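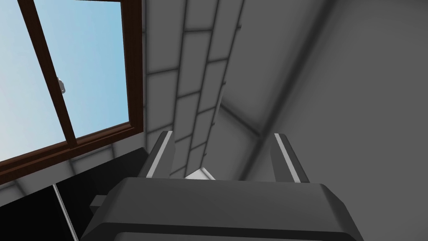
29th May

Wrist camera rendering, kitchen env. Carried on from Pushpa's list in the Pirimo repo.

Pitch sweep first. With the wrist turned up past the counter line the policy sees mostly wall, sky and tile, and the object head still returns a grasp candidate. Confidence is lower than on the counter views but above threshold, so the planner accepts it. Ran 84 upward poses with the fingers open and no object in view. 11 gave a candidate. Most of those sit on the tile grid, a few on the window frame.

Changes made:
Added a reject in the perception node when the camera axis is above horizontal by more than the limit in the config. Limit is a guess for now.
Finger mask regenerated from the current gripper mesh. The old one was from February and left a strip of the pale finger edge unmasked.
Planner now logs the candidate it drops. Before it just went quiet.

Reran the same poses: 6 candidates left, all under the new limit, so the reject never fires on them. Needs negatives in training. Jyoti has a script for sampling views with no object, will ask her for the branch name.

Render time went up after the window light was switched to area sampling. 800 frames overnight is still fine. Binta wants the plain gray walls given a texture before the next training set. I would keep one plain variant for comparison.

Open: joint 5 reaches its soft stop in two of the steep poses and the controller reports success anyway. Siobhán to look at the return code.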